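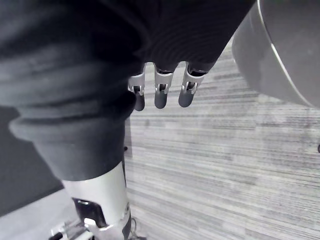 Irnbridge Young Playwrights Award Opens for Entries

2 min read

The Irnbridge Arts Trust is now accepting scripts for the Young Playwrights Award. The competition is open to students in grades 8 through 12 who live or attend school in Irnbridge, Vullau or the surrounding townships. Homeschooled students are eligible on the same terms. Entry is free.

Students may submit one original short play, written alone or with one partner. Scripts should run no longer than 15 pages and call for no more than six performers. Adaptations of published works will not be accepted, although plays drawn from local history or family stories are welcome. Musical numbers are permitted if both the words and the music are the student's own work.

Last year's award drew 1,334 pages of reading for our panel, and the standard was high enough that two scripts shared first place. Both were given staged readings at the Choo Theater before an audience of almost 200. The Trust intends to offer the same opportunity this year, with rehearsals led by a professional director and a short discussion with the writers after each performance.

The judging panel will again be chaired by Lemlem Woldemariam, head of the theater's education program. Scripts are read without names attached. Judges consider dialogue, structure and how well the piece would work on a small stage. Spelling and page layout are not scored, but pages must be numbered and the name of each speaker must be clear.

"We would encourage students to read their scripts aloud before sending them in," Ms. Woldemariam said. "A line that looks fine on the page can be very hard to say, and a friend reading it cold will find the problem in a minute."

Every entrant will receive written comments from at least one judge. Finalists will be invited to a workshop at the Nitano Center in November, where they may revise their scripts before the final round. Lunch is provided. Students who need help with travel should say so on the entry form; requests are handled separately and are not seen by the panel.

Teachers who wish to submit scripts for a whole class should contact the education office for a group form. A parent or guardian must sign the form for any student under 18. Entries close at 5 p.m. on the last school day of October, and printed scripts must reach the office by that time. Scripts cannot be returned, so students are advised to keep a copy.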